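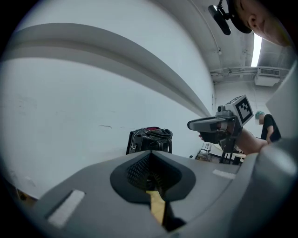
Page last changed: 9 Dec 2025

Mevano hand-held grippers, the pair: review

We bought two of these for the workroom at Sollen, to replace the old remote control arm for showing jobs to the robot. You hold the gripper, do the job yourself, and the recording goes to the robot as an example to learn from. The pair with the charger and one head camera came to 1,005 euros including postage from Idby. I have used them for seven weeks.

Setting up

The grippers arrived assembled. Charging was simple and the manual is short, though the page on pairing is out of order and I had to read it twice. Each unit has to be matched to the recorder separately. If you switch both on together the recorder picks one and ignores the other, so do the first, wait for the tone, then do the second. The marker cube fits on top of the head with a push. It needs a firm one.

Our room has white walls and a fluorescent ceiling light, and tracking held up well in it. It was worse near the window in the late afternoon.

In use

Our main job this month was bags: take hold of the handle, open the top, put something in, close it. A black leather handbag with a red lining was the hardest of the lot. The handle is easy enough to grip. The buckle on the front is another matter, as the fingers are wide and you can't feel how hard you are pressing. With the old remote control arm one go at the bag took me several minutes, and most of them were spoiled. By hand I can do 20 goes before lunch and keep nearly all of them.

Two people can work side by side without the recordings getting mixed up. You do need more floor than you expect, and you have to agree beforehand who reaches in first.

The head camera sits on a black band. The band is comfortable for an hour or so and then starts to press on the forehead. Hortensia Sepúlveda, who has done most of the recording with me, wears it a little higher than the manual says and gets on better with it.

What I didn't like

The gripper is bulky. In a tight space the body gets between you and the thing you are working on, and you end up leaning round it. The weight is mostly at the front and my wrist knew about it after the first long day. The trigger on one of ours began to stick in the third week. Mevano sent a new spring, which I fitted myself with a small screwdriver.

The Lytvynenko set is lighter and I tried one before buying. Its fingers are shorter, though, and would not close round a thick handle.

Would I buy it again

Yes, for bags, boxes and kitchen things. For buttons, thread or anything very small I would look for something with narrower fingers. Spare finger pads are sold in packs of two, and I would order a pack with the grippers to save paying the postage again.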